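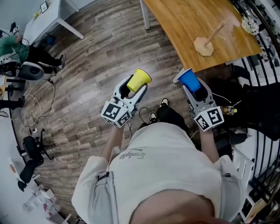 木地板，黑球鞋，黄色塑料杯

发件人：阿筠
收件人：老屋地板邮件组
主题：Re: 地板响、发灰、要不要整个磨一遍

Olga，还有组里各位：

拖了好几天才回，先道歉。Olga 那封信我是在地铁上看的，看完就想回，手机打长信太折磨人，只好等坐到桌子前面。现在晚上十点多，茶泡好了，我尽量一段一段接着你的话说，说到哪儿算哪儿。

Olga Barreto 写道：
> 大家好，我是新加入的，先谢谢管理员把我加进来。我们一月搬进一套老房子，五楼，实木条地板，总共56平方米，卧室、走廊和客厅是连着铺的，中间没有门槛条。前任房主说是原装的，从盖楼那年一直用到现在。

先说连着铺这件事。羡慕！我家当年被人在每个门口都加了压条，铜色的那种，踢到脚趾头能疼一下午。连着铺好看，麻烦在于你没法只做一间。磨了卧室不磨走廊，那条分界线会一直在那儿瞪着你，开门就看见。我见过有人想在门框正下方“断”一下，用胶带贴得笔直，做完还是能看出来，颜色差半个度，白天特别明显。所以你后面问的“能不能先做客厅，走廊明年再说”，我先泼一点冷水，具体后面讲。

> 问题有三个。第一是响，走廊靠厨房那头，踩上去像踩在一只老猫身上。晚上起来喝水，全家都知道。

哈哈老猫这个说法我要拿去用了。我家那块叫“门铃”，谁半夜经过它都会通报。

响声这个事，组里以前吵过好几轮，翻旧帖能翻到很凶的。我自己的经验是先别急着买东西，先趴下去听。真的是趴，耳朵离地板近一点，让另一个人慢慢踩，脚跟先下去，重心再挪到前掌。听是“吱”还是“咔”。吱一般是木条和木条之间的榫槽在蹭，咔多半是钉子在龙骨里上下走，木条被踩下去又弹起来。这两种要用完全不同的办法，混在一起治就会白忙，我白忙过一个春天。

吱的话，滑石粉。超市里买的婴儿爽身粉也行，选没有香味的，不然你家走廊会有半年像托儿所。撒在缝上，用软刷子往里扫，再垫一条旧毛巾在上面来回踩，踩完扫掉浮粉，再来一遍。我用的是 Fera 的一把小刷子，原来是刷相机用的，毛很软，能钻进缝里去。它本来就在抽屉里躺着，没有专门去买，你们随便找一把软毛的都可以，别用牙刷，太硬，会把缝里的旧漆皮挑出来，挑出来以后就成了一条毛毛的边，看着闹心。

撒粉这招管多久要看天气。我们这儿冬天暖气一开，木头缩了，缝大了，粉就往下漏，到二月又开始响。梅雨季反而安静得很，木头胀得紧紧的。所以你一月搬进去听到的，恐怕是它一年里最吵的样子。先别绝望，等到六月再听一次，没准有一半自己消停了。

咔的话就得动螺丝。从上面斜着打进去，先引孔，再上细螺丝，头沉下去，用木屑调胶补平。关键在于找龙骨。老房子的龙骨间距很随性，图纸上写一个数，工人铺的时候又是另一个数，你用敲的，空空空，实，空空空，实，敲到实的地方用美纹纸做个记号。沿着一条方向多敲几个点，连起来是直线，那就八九不离十了。要是连起来歪歪扭扭，先停手，说明你敲错了，或者下面有别的东西。

有别的东西这句话我要加粗（纯文本加不了，各位自行想象）。老房子走廊下面经常走管子，暖气管、水管、后来某一任房主自己埋的电线。五楼的话，漏到四楼去，邻居的脸色我替你想象过了。打螺丝之前一定弄清楚走廊下面有什么，尤其是靠厨房那头！厨房边上走水管的可能性太大了。你问问物业有没有旧图，没有的话找楼上楼下同户型的人聊聊，他们多半装修时掀开过。带一盒点心去，比打电话有用。

> 第二是发灰。客厅窗户前面有一大片灰白，擦不掉，湿拖把拖过之后看起来好一点，干了又回来。是不是已经烂了？

听你说的，我猜没烂。烂的木头用指甲能按出印，用一把钝的小刀轻轻戳会陷进去，有点像戳受潮的饼干。你戳一下试试，在不显眼的角落里戳。要是硬邦邦的，那就是面上的漆磨没了，木头直接晒太阳，又被水拖来拖去，表层纤维灰了。湿的时候看着好，是水暂时把纤维填满了，跟石头沾水颜色变深一个道理。

窗前这块还有一种可能，就是前任房主在那儿摆过花盆，浇水漏出来的。花盆印一般有圆边，你蹲下来斜着看，让光从侧面过来，有圈就是花盆，没圈就是太阳。花盆印里面要是发黑，那是木头里的单宁和铁碰上了，灰好办，黑难办。黑的可以试草酸，戴手套戴口罩，开窗，小孩和猫请到别的房间。我试过一次，黑变成了浅褐，没有完全没掉，后来在那儿放了一张小凳子。凳子放了好几年，客人都说这凳子摆得讲究。

顺便说湿拖把。请把它收起来。我知道长辈都爱拖，我妈来住一次我的地板就遭一次殃，水淋淋的，拖完还要站在那儿欣赏反光。我跟她谈过，谈不通，后来改成她来之前把拖把藏到阳台柜子后面，给她一块拧到很干的布和一根平板杆，她嫌不过瘾，但也擦了。老实木最怕缝里进水，水从上面进去，从下面出不来，木条两边翘起来中间凹下去，像一排小瓦片。轻的夏天过后会回去，重的就那样了。

> 第三，有人建议我们全部磨掉重新上漆，找了一家报价 1,615，说两天做完，包漆。我觉得便宜得有点可疑。

我也觉得可疑！56平方米这个价钱，还包漆，我来给你算一下人家能省在哪里。

一个是砂纸。正经磨要从粗到细换好几道，粗的把旧漆和不平磨掉，中间的把粗的划痕磨掉，细的再把中间的划痕磨掉。省事的做法就是粗的磨完直接跳到细的，当场看着光光的，上漆之后，那些圈圈道道全浮出来了，而且是斜着光才看得见，你付钱的时候是晚上开着顶灯，看不见，第二天早上太阳一进来，满屋子都是。我邻居就是这么中招的，她在走廊里打电话跟我讲，讲到一半声音都变了。

另一个是边角。大机器磨不到墙根，墙根要用小的磨边机，暖气片底下还得手工。便宜的活儿墙根会留一圈深色的旧漆，他们会说“家具一摆就看不见了”。走廊里可没有家具给你摆。

再一个就是漆本身。问清楚是什么漆，几遍，每遍之间等多久。两天做完，上漆至少两遍，中间还要轻轻砂一下去毛刺，怎么排都很挤。我家用的水性漆，是 Cenell 的半哑光，桶上写每遍之间等24小时，我老老实实等了，开着窗，自己跑去朋友家睡沙发。等的时间里最难受的是你会忍不住回去看，回去就忍不住踩一脚。我踩了。厨房门口有半个袜子印，现在还在。

所以我的建议是让对方先在一个地方给你做一小块，比如大衣柜底下那片，从磨到上漆全走一遍，你过一天去看，趴着看，侧着看。肯做的，多花一点钱也值得。不肯做的，你也就知道了。

还有，磨一次少一次。老实木条上面到榫舌这一段能磨的厚度是有限的，你家要是以前磨过一两回，剩下的不一定够。怎么看呢，找一条缝比较宽的地方，用薄卡片插进去，碰到底的时候在卡片上划一道，拿出来看有多深。很浅的话就别大磨了，改成轻轻砂一层再上油，一样能好看。也可以拆一个暖气管周围的装饰圈，从断面上直接看，这个最准，就是拆的时候小心别把圈掰断，老的那种已经配不到了。

> 如果不磨，直接打蜡或者上油可以吗？网上有人说 Dolla 的硬蜡油很好，有人说是灾难。你们谁用过？

我用过，卧室那间就是。好的和灾难的都是真话，差别全在涂多厚。硬蜡油要薄，薄到你觉得自己偷工减料了，那个厚度刚刚好。我第一遍就是舍不得，倒了一大摊，觉得木头这么干，多喝点没坏处，结果它喝不下去的就留在面上，黏了一个多星期，走过去袜子会被扯一下，发出一种很恶心的小声音。后来用白色的百洁垫沾一点点油去打，打开以后赶紧用旧T恤擦干，才救回来。第二遍我学乖了，擦上去，等一刻钟，把没吃进去的全擦掉，出来的效果非常漂亮，是那种老木头自己在发光的感觉（我承认有一点肉麻）。

擦过油的布别团起来扔垃圾桶！这句每年组里都得有人讲一遍，今年我来讲。油干的时候会发热，团在一起散不掉，会自己着火。摊平晾在户外，或者泡在水里，干透了再扔。

上油的前提是旧漆要去干净。漆还在的地方油进不去，会一块一块的。你家客厅窗前那片漆磨没了，可以直接上，可是旁边还有漆的地方吃不进，颜色会花。所以又绕回来了，要么整片轻砂，要么整片都不动。

我要是你，顺序大概会这么排。先把响的地方治了，治响会弄出小洞和粉末，放在前面做。然后吸尘，吸得很干净，缝里也吸。接着挑一个角落试一小块，砂、上油，看颜色喜不喜欢。喜欢就找个天气干爽的时候把客厅和走廊一起做掉，卧室可以留着，反正卧室门一关谁也不看。哦不对，你家是连着铺的，那卧室门口那条线就做在门扇关上时正好压住的位置，至少关门的时候两边都看不见，开门的时候嘛，就当没看见。我前面泼的冷水就是这个意思，能一起做最好一起做，实在不行，线只能躲在门底下。

> 另外还有一个小问题，走廊和客厅交接的地方有一条木板整条松了，可以抬起来一点点，下面好像能看到报纸。

报纸！！组里的人看到这句应该都坐直了。请一定不要急着粘回去，先看看能不能把它抬高一点，用手机照一下。老地板下面垫报纸很常见，防潮，也防响，有时候能看到铺地板那年的日期。我家那张是一页广告，卖缝纫机和雪花膏的，我拍了照又塞回去了。也有人把报纸拿出来装框的，我觉得塞回去好，让下一任房主也惊喜一下。

松的那条可能是以前有人修管子时撬开过的，撬开的时候榫舌会被锯掉一边，所以它才抬得起来。（这也提醒你，那下面多半有管子，参见我前面想象加粗的那段。）固定它别用发泡胶，发泡胶一膨胀整条顶起来，你会得到一座小山。两头各上一颗沉头螺丝，螺丝帽上点一点颜色相近的蜡，就很好了，以后再要修管子也还能打开。

说到颜色，补缝的软蜡条我推荐买一盒混色的，Kinsella 那家五金行柜台上有，老板会让你拿样板去比。单色的几乎配不准，木头本来就不是一个颜色，深一点的浅一点的揉在一起，掐成细条压进去，用塑料卡片刮平，远看就没了。近看还是看得出来，近看的人我一般请他们去喝茶。

缝宽的地方我要多说一句。很多人搬进老房子第一件事就是想把所有缝都填了，觉得漏灰，觉得冷。我理解，我也干过，买了一大堆填缝膏，跪着填了两个晚上，膝盖到现在下雨天还会提意见。结果到了夏天木头胀了，膏被挤出来，一条一条鼓在面上，像蚯蚓。又得跪着刮掉。缝是给木头留的，冬天宽夏天窄，它年年这样走。除非有特别宽的，宽到硬币能竖着掉下去的那种，可以嵌细木条，只粘一边，另一边让它活动。其他的就留着吧，勤吸尘。

椅子脚也顺手说了吧，贴毛毡。毛毡会沾沙子，沾了沙子的毛毡就是砂纸，所以隔一阵子要换。我家餐椅换毛毡是我先生的活儿，他把椅子一张张倒过来放在床上换，弄得床单上全是毛，我们为这个吵过，现在改成在阳台换。门口再放一块硬一点的垫子，鞋底的小石子能截住大半。进屋换鞋当然最好，有客人不愿意换也就算了，地板是拿来走的。

至于家里有小孩会洒东西，你信末尾提了一句怕果汁牛奶。洒了马上擦掉，油面的地板十来分钟没什么事。给小孩用塑料杯，摔了只是一声响，玻璃杯掉下去先磕个坑再扎脚，两头都亏。真磕出坑来，没断纤维的话可以用湿布垫着熨斗蒸一下，木头会鼓回来，断了纤维的就鼓不回来。熨斗别停在一个地方不动，我先生停过，那个三角印子现在在沙发底下。

最后回答组里前几天另一封信里的问题，有人问旧帖在哪儿找，关于单宁和草酸那次讨论是存档里的第29号串，标题写的是“阳台门口一块黑”，很容易漏掉。里面前半截在吵架，跳过去，从贴配方那封开始看就行，浓度那里后来有人更正过，以更正的为准。

Olga，你戳完窗前那片以后回个信，告诉大家硬不硬。报纸的照片也请务必发上来，我猜组里等报纸的人比等地板的人多。走廊那头的老猫，麻烦先听听是吱还是咔。

茶凉了，我去睡了。刚才去厨房倒水，门铃又响了一下，我先生在里屋问谁啊。

阿筠

又及：忘了说租磨机的事。要是你们最后决定自己来，别租滚筒式的，新手一停顿就是一道沟，我亲眼看着表哥在他家客厅正中间犁出来一条，后来铺了地毯。租圆盘的那种，慢一点，脾气好很多。耳塞和口罩自己带，店里给的那种口罩戴了跟没戴一样。还有先跟楼下打声招呼，五楼磨地板，四楼会以为在拆楼。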